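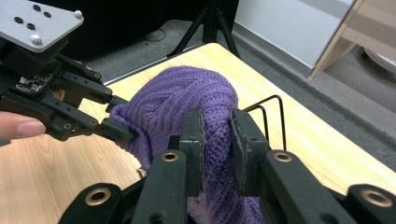
Hand-held Gripper Stations: Pre-session Safety Inspection
Checklist with inspector's comments

Site: Ivenberg, textile handling room
Equipment owner: Bilgin Handling Research
Inspector: Gadisa Wako
Date of inspection: June 2, 2020
Form: 293, issue 4

Scope

This checklist applies to paired hand-held grippers used on garments and other soft goods at a table. It is to be completed before the first session of the day and again after any change of operator, fingers or pads. It does not cover the fixed arm in the Vullomitz cell, for which the separate guarding inspection remains in force.

Results are recorded as Satisfactory, Action required or Not applicable. An item marked Action required stops work at the station unless the comment states otherwise.

Section A. Gripper body and mounting

A1. Mounting plates flat, free of cracks and sharp edges. Satisfactory.

A2. Plate screws present and fully seated. Satisfactory.
Comment: The screws were checked by hand with the correct driver. Power drivers are not to be used on the plates.

A3. Linkage arms move freely through their full travel, without grating or side play. Action required.
Comment: Slight side play on the right unit at the lower pivot. The unit may be used for light knitwear until the bushing is replaced. It is not to be used for denim, zips or anything with metal fastenings.

A4. Exposed circuit boards secure and clear of moving parts. Satisfactory.
Comment: Fisau supply a clip-on cover for this board. Fitting it is recommended but is not a condition of use.

Section B. Fingers and pads

B1. Gripping pads firmly bonded, with no lifting at the corners. Satisfactory.

B2. Pad wear within limits. Satisfactory.
Comment: Wear is visible but even. Pads are to be changed in pairs, and the change entered in the station log with the operator's initials.

B3. Fingers free of burrs that could catch a stitch. Satisfactory.
Comment: Open knits and cable patterns show a burr sooner than woven cloth does. Draw a spare piece of knit across each finger edge before starting.

Section C. Operator

C1. Thumb and fingers kept behind the finger linkage at all times. Action required.
Comment: Operators tend to move the supporting hand forward when a heavy garment pulls the gripper down. Put the garment down and take a fresh hold. The supervisor is to repeat this instruction at the start of each session until the next inspection.

C2. Sleeves fastened; rings, bracelets and lanyards removed; long hair tied back. Satisfactory.

C3. Both grippers opened fully before being passed to another person. Satisfactory.

C4. Rest break taken after each set of 12 garments. Action required.
Comment: Breaks are being taken but not recorded. The log for May has 2 blank pages.

Section D. Table and surrounding floor

D1. Tabletop stable, smooth and clear of items not needed for the task. Satisfactory.
Comment: Wire racks and stands may remain on the table – the ends must be turned away from the operator. Loose tags and scraps are to be picked up between garments.

D2. Tripods placed with all legs outside the walking route. Satisfactory.

D3. Cables on the carpet laid flat and taped or covered where people walk. Not applicable at the table itself.
Comment: Any cable moved during a session must be checked again before work resumes.

Section E. Outcome

Station passed for use, subject to A3, C1 and C4. The replacement bushing is to be fitted by the Bilgin workshop and the unit presented for re-inspection before the restriction under A3 is lifted.

Signed: Gadisa Wako
Copy to: station log, Ivenberg site office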